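# Tultlow Intake Notes

De-identified intake and follow-up records from outpatient mental health services at the Zaltenmont clinics. Maintained by Vimton. Contact for the schema: Van der Linden.

## Contents

One row per visit. Free-text notes were removed before export – only coded fields remain. The main table has 20 columns:

- `visit_id`, random, not stable across releases
- `age_band`
- `referral_source`
- `wait_days`, from referral to first visit
- `score_in`, `score_out`, clinic distress scale

Clinics with fewer than 20 visits per release are merged under code `ZZ`.

## Known problems

`score_out` is blank for nearly 3 in 10 rows. Blank means the form was not returned. Do not read it as zero. Phone visits before the March schema change are coded as in-person.

## Loading

Files are UTF-8, tab-separated, with 2 header lines. Skip the first.
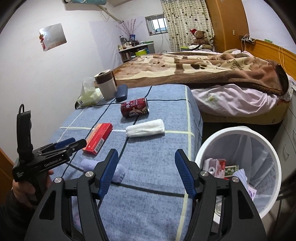
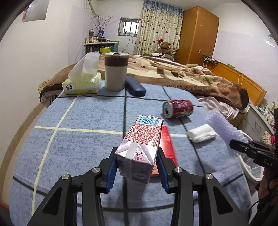 ## Use

Research and service planning only. Do not try to link rows to other records. The scale is a screening tool – scores do not amount to a diagnosis and should not be used to rank clinics. Report suspected re-identification to the maintainer before publishing anything.

Contact | © Vimton | Back to top

This site uses cookies to remember your settings. Accept / Decline

Shares: 3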